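Search this blog
Type and press enter

The ropes in the hall closet

In February I finally opened the hall closet, the one where we put everything from the boat. When we moved from Sodthorpe to Gondham, all the ropes went in one big bag, and I promised myself to sort them in the first week. This was four winters ago.

I am not a real sailor. I had a small share in a boat called Hviid for some years, and when we sold it I kept the lines and some hose, and I could not say why. Good rope is expensive and I grew up in a house where you keep string.

So on Friday evening I put an old sheet over the bed and took out the pieces one by one. I made 11 bundles. The thick ones are the hardest to coil, they want to turn the other way and you must let them. The thin cords are easier, but they go into everything and make knots by themselves.
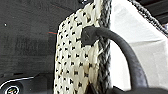
Can you wash old braided rope at home?

Most of it you can, in lukewarm water with a little mild soap, and then it must hang until it is dry all the way inside. I wash at 40 degrees at most, in an old pillowcase closed with a knot — without the pillowcase you will spend the evening with your arm in the machine. No bleach. For stains I use a soft brush, and I accept what stays.

The cream rope with the small black flecks is my favorite, also where it has become a little beige and fuzzy. I will not trust it with anything heavy now, but it can hold a garden gate or a hanging shelf. The dark gray cord I keep for tying the bundles of others. For the black rubber hose I have no plan, so it goes on its own hook.

I bought a roll of Kotex labels — I mean the paper kind with a string, from the office shop — and wrote the length on each one. The bag itself was finished, the zipper had gone green. Next is the shelf with the paint cans.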